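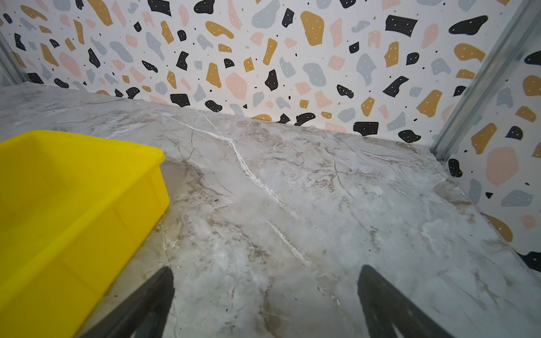
Stuven Bench Automation Group — Workshop Tips

Looking after the tray cell: fingers, camera, tabletop and frame

These notes cover the small enclosed cell with the wrist camera and the two-finger gripper. They replace the sheet that used to hang beside the controller. Last revised 16 Jul 2022 by Aarti Tomar.

Before you start

Move the arm to its park position and switch the drive power off at the controller. The stop button alone leaves the gripper holding pressure. Lock the switch if you will have both hands inside. Lift out the tray and anything else that is loose.

Fingers

The fingers taper to a narrow tip, and most of the wear is in the last 12 mm. Wipe them with a lint-free cloth and a little isopropyl alcohol. Do not use the citrus degreaser from the machining side, which leaves a film.

Close the fingers slowly with nothing between them and look at the tips from the side. They should meet along the full height. If a gap shows at the top, loosen both mounting screws on one finger, close the gripper again so the tips pull into line, and retighten. Change one finger at a time. Swapping both at once loses the reference and means a full recalibration.

Replacement fingers are in the Bhatia drawer, in pairs. Keep the pairs together. A new finger against an old one will sit slightly proud and tip the tray when it lifts.

Wrist camera

The tips should enter the picture from the bottom edge, one left of center and one right, when the gripper is open. If either has moved a long way from where it sat last time, the bracket has slipped. Check the bracket screws before touching any software.

Clean the lens with the blower first, then the microfiber cloth. A smear near the bottom of the lens shows up as a soft edge on the fingers and is easy to mistake for a focus fault. Ravindra Sachdeva spent an afternoon in April adjusting focus for what was a thumbprint.

Save a reference picture after every service. Use the same arm pose each time, with the yellow tray on the left and open table between the fingers.

Tray

The yellow tray is the standard one for setup. The side walls are tall and flare slightly outward, so approach height matters more than approach angle. Come down straight, with the fingers fully open, and stop 7 mm above the table before closing.

Wash trays in warm water with dish soap and dry them completely. Stand them separately to dry. Stacked wet, they stick, and the gripper will pick up two. Throw out any tray with a cracked rim.

Tabletop

The marble pattern hides crumbs and metal filings very well. Small dark specks could be part of the surface or could be dirt, so go by touch. Run a clean fingertip along the area the tray sits on, then wipe with a damp cloth and follow with a dry one.

Vacuum the back corner, where the walls meet the table. Use the brush nozzle. The hard nozzle marks the wall covering, and replacement terrazzo sheet from Vivico has come in a slightly different shade on the last two orders.

Walls and frame

Wipe the patterned walls only as needed. Do not tape notes to them, even for a short run. The detector was trained with these walls as they are, and a white label near the table line has been reported as an object more than once.

Check the metal rails with the short hex key. Start at the back right corner and go around. Snug is enough — the threads in the corner blocks strip easily. If a rail has shifted, square it to the table and not to the neighboring wall panel.

Restart

Remove tools and cloths. Unlock and restore drive power, then home the arm at low speed with a hand near the stop button. Run the setup program 3 times with the tray empty. If the tray comes down in the same place each time, go back to normal speed. If it drifts, check the finger screws first, then the camera bracket. Recalibrate only after both have been ruled out.

Faults and what to check

Tray slips during lift: dirty tips, or tips not meeting at the top.
Tray lifts crooked: mismatched fingers.
Camera picture jumps when the arm stops: loose bracket or loose cable clip.
Tray not found: dirty lens, label on the wall, room lights changed.
Clicking when the gripper opens: see the Stalulent manual, page 181. Do not grease the slides without reading it.

Write the work done in the cell log with your initials. Questions about the gripper go to Sajib Amarasinghe; camera and detector questions go to Tonantzin Tlapale.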